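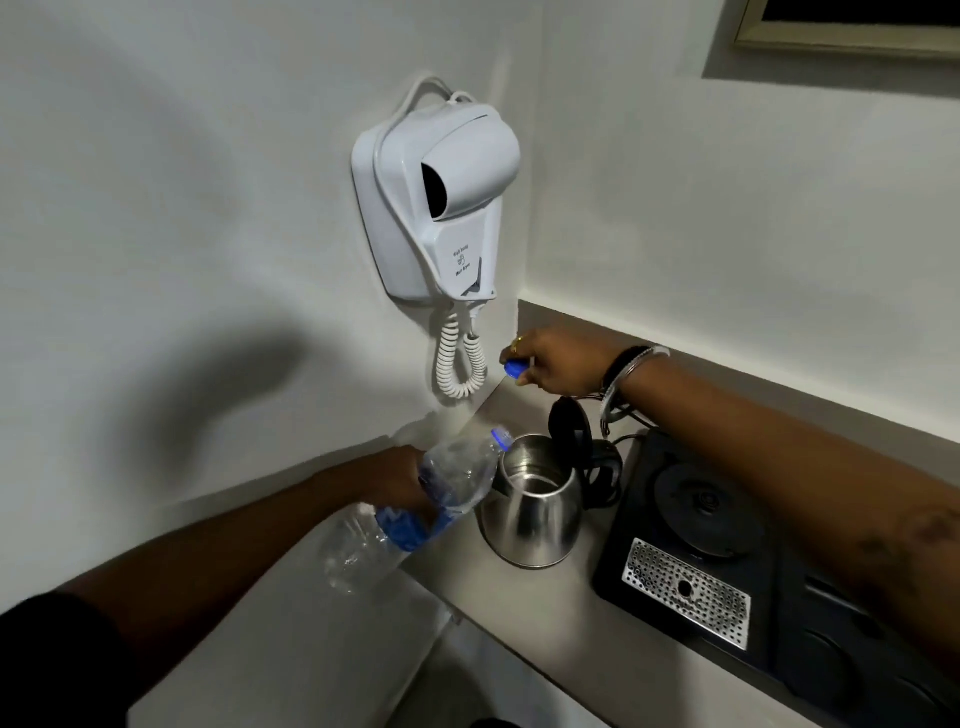
Do I need a machine shop to build the Prellier arms?

A hex key set, a small screwdriver, a soldering iron and a solid table will get you through the whole build. Every metal part comes cut, drilled and deburred, and the printed parts can be ordered with the kit or made on your own printer.

Prellier Two-Arm Bench Kit
Price: $1259, both arms, grippers and controller included
Ships from the Tradley workshop

The Prellier is a pair of desktop robot arms for people who build things at home or in a shared shop. They clamp to the edge of a table, they run from a single power supply, and they were designed from the start to work together, one holding while the other does the fiddly bit. I drew the first version on the back of a parts invoice and have been rebuilding it ever since, and I still get a kick out of seeing the two grippers meet in the middle of the bench without a crunch!

Why two arms

Try filling a kettle from a plastic bottle with one hand behind your back. You can do it, but you'll end up pinning the bottle against your chest and hunting for a place to put the cap down. With both hands free it's nothing at all: left hand around the middle of the bottle, cap between the fingers of the right, lid already up. That little job is our favorite thing to throw at the Prellier, and it's the one we use to judge every change to the grippers. A thin bottle gives way when you squeeze it, the neck has to line up with the kettle, and the cap is small enough to vanish inside a clumsy gripper.

Most single-arm kits are great at moving blocks from one tray to another. We wanted something you could point at ordinary stuff from the kitchen - bottles, jars, boxes of tea - and have a fair chance with.

Grippers

The standard gripper is the Vetesley soft jaw. It has a rigid printed back and a flexible pad on the front that wraps a little as it closes, so a crumpled bottle or an odd-shaped handle doesn't have to be lined up perfectly. The pads pull off without tools. They do wear, mostly at the tips, and a spare set is in the box.

For small things like bottle caps there is a narrow fingertip set that snaps on over the pads. I run the soft jaws on the left and the narrow tips on the right, and that's how the sample programs expect to find them. If you're left-handed and it bugs you, swap them over and change one line in the setup file.

Grip force is set in software and starts low. Please leave it low for your first sessions. You can always turn it up, and picking a dropped bottle off the floor is a lot easier than mopping up after a squeezed one.

The joints

Each joint has its own encoder, reading 4000 counts per turn. That sounds like a lot for a kitchen-table robot, but a bit of slop at the shoulder becomes a big wobble at the wrist, and pouring shows up every wobble. The shoulder and elbow run on belts. We tried gears first and they were noisy enough that people in the next bay at the workshop started wearing ear protection, so belts it was.

All belts are tensioned from outside the housing. You'll want to do that again after the first evening of use, when they've settled in.

Controller

Both arms plug into a single Moncrieff board, in a case that mounts under the table. It takes one USB cable from your computer. The board keeps the arms in step with each other, so when you ask for a two-handed move they start and finish together even if your laptop is busy with something else.

There's a red stop button on a long cable. Put it where your hand falls naturally, and test it every time you power up. It cuts motor power to both arms, which will sag under their own weight, so keep your fingers and your good mugs out from under them.

Teaching it a job

You can write moves in Python, and plenty of our builders do. The quicker way in is to hold the arms by the wrists and walk them through the job by hand while the software records. Before you record anything, do the job yourself a few times and pay attention to your own hands. Which one moves first? Where does the other one wait? The first time I tried to teach a pour I had the right arm parked straight across the opening, because I'd never noticed what my own spare hand does when I pour.

Some tips from the bench:

Practice with dry rice before you go anywhere near water. It pours well enough to show up your mistakes and it sweeps up.

Keep the kettle off its base and the base unplugged the whole time you're testing. The Prellier is not waterproof, and neither is the Moncrieff board. Drip trays under both arms are a very good idea.

Never run a heated kettle with the arms powered. They aren't built for handling hot liquids, and we don't support it.

Tape an outline of each object on the table so that it goes back to the same spot between tries.

What comes in the kit

Frame parts and fasteners for both arms, sorted and bagged by joint
Motors, encoders and belts
Vetesley soft jaws, with spare pads
Narrow fingertip set
Moncrieff controller, case and power supply
Stop button with cable
Table clamps
Printed build book, and yes, it's on paper, because scrolling with greasy hands is miserable

You'll need to supply the tools listed at the top, a computer with a free USB port, and a table at least 25 mm thick at the clamping edge. Thinner tops flex when both arms swing the same way. A scrap board under the clamps spreads the load nicely.

Building it

Plan on 3 weekends if you've never built a robot before. The left arm takes the longest, and the right one goes together much faster because by then you know where everything hides. Build them one after the other and don't mix the bags - the shoulder brackets are mirrored, and they look identical until you try to fit the belt cover.

Solder only the motor leads. The encoder cables come finished, and they're labeled at both ends after a run of early kits where they weren't (sorry, everybody who bought one of those).

Current batch

The new wrist bracket went into production in March, and every kit we ship now has it. If you own an older Prellier, the bracket bolts straight on in place of the old one. Write to the workshop with your kit number and ask for the wrist upgrade.

Questions about the build go to Bahman Amini at the Tradley workshop. Send pictures of what you're stuck on, the blurrier ones included. And if you've taught your pair something new, please send that too. I'd love to see it!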